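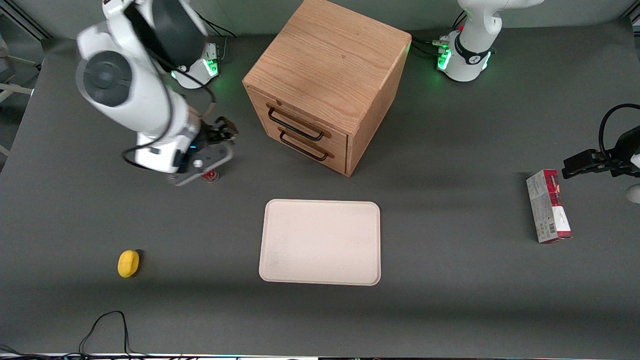 Dark grey top, wooden cabinet at the back

Workbenches and Tables > Cabinet at the back of the table, keep or move?

chingwen_y
Posts: 941
February 2021

I want opinions on where to keep the cabinet. The table is the big dark grey one and the cabinet is the wooden one at the back. It holds the small things that get used on the table, and whatever is in use at the time ends up spread over the top.

My problem is reach. If I sit at the front I have to get up and lean over to put anything away, so I don't, and by the end of the day there is stuff everywhere. I could move the cabinet to the wall by the door, which is four steps away, or bring it forward and lose some of the clear space. I don't want to buy another one.

Second question, does anyone know how to keep a dark grey top looking decent? Mine shows every bit of dust.

Ching-wen Yu

oldbradawl
Posts: 1,806

Leave it at the back. The front of a table is for working on. If you bring the cabinet forward you will be pushing things round the side of it all day.

Put a shallow tray at the front for whatever is out. Empty the tray into the cabinet once, last thing. You only have to get up the one time.

filippos_s
Posts: 400

I don't agree with that. I had a tray for two years and it turned into a second cabinet with no door on it. Things went in and stayed in.

By the door would be my choice. Four steps is nothing, and you get the whole depth of the table back. I did the same at our place in Zirkthorpe and haven't moved it since. The only thing I'd say is check which way the door opens first. Ours caught the corner and I had to shift it along.

oldbradawl
Posts: 1,806

Four steps is nothing once. Try it twenty times in an afternoon.

filippos_s
Posts: 400

You said yourself to empty it once, last thing. So it's four steps once.

oldbradawl
Posts: 1,806

Fair enough, but I was talking about fetching as well as putting away.

marlpit
Posts: 62

On the dust. A barely damp microfibre cloth, then a dry one straight after, and go in one direction. I used Hametti polish on a dark top and regretted it, it left smears that showed worse than the dust did. If yours is painted, try anything new on the underside before you do the top.

Also, is that red and white thing a can or a cup? If it's a drink I'd put a mat down. Rings show up on dark grey.

chingwen_y

Thanks all. It isn't a drink, it's one of the bits that lives in the cabinet. Point taken about mats though.

I had a go with two cloths this morning and it came up better than with the spray I was using. The spray was from Bustos, it was cheap and I won't get it again.

Filippos, how deep is the one you moved? Mine would stick out a bit past the door frame.

filippos_s
Posts: 400

Not very deep, I can't remember the size and I'm at my sister's in Dranasville until the weekend. I'll measure it when I get back. If yours sticks out past the frame I'd think again, you will catch your hip on it.

Filippos Sarantis

marlpit
Posts: 62

Could you turn it side on by the door? Depends where the drawers are on it.

chingwen_y

Then the drawers would open towards the wall, so no.

I'm going to leave it at the back for now and try the tray. If the tray fills up and stays full I'll move the cabinet and put up with the door. I'll post again in June either way.

oldbradawl
Posts: 1,806

Get a small tray. A big one just gives you room to leave things.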